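Last updated: March 15, 2021

hkahsay
Our group is writing the house rules for robots that tidy guest rooms. One point we cannot agree on. When the arms collect litter from the carpet, may the robot also touch things lying on the furniture? My draft says no: floor and bin only, everything on a bed, sofa or nightstand is property of the guest. The wastebasket should be within reach of both arms before the work begins.
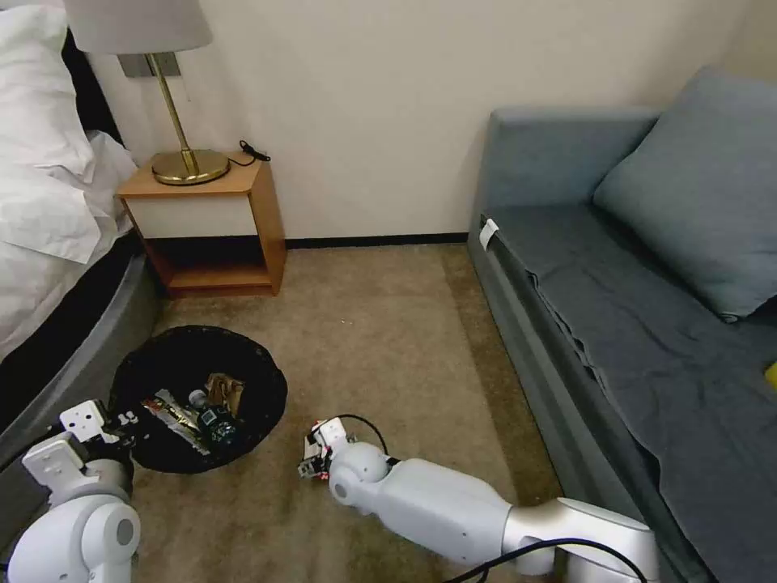
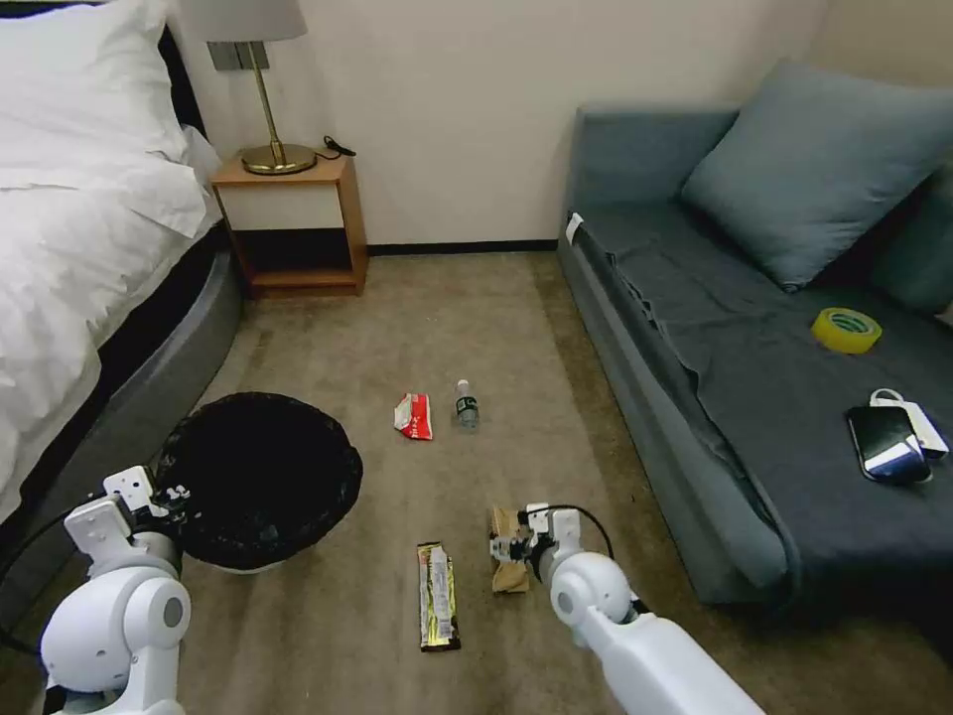
Wubit Kassa replied that the rule is too simple. A guest can drop an earring or a receipt on the floor, and a paper bag is not always empty. She would ask for a weight check on every closed or crumpled bag, with a limit of 300 grams, and a person must look at anything heavier.

lencho_m
I disagree with the weight. A passport weighs very little. At Stelirdale we keep the bin contents for one night with the room number on it, then it goes out. It costs us almost nothing.

hkahsay
Keeping it for one night is good, I will add it. But I still want the furniture rule. In the second picture there is a phone on the sofa, and I don't want any gripper near this.

drundeo_fan
And who reads the rules? Ours has 613 lines. Please make it one page.

hkahsay
One page is my hope too. I will post the new draft in this thread.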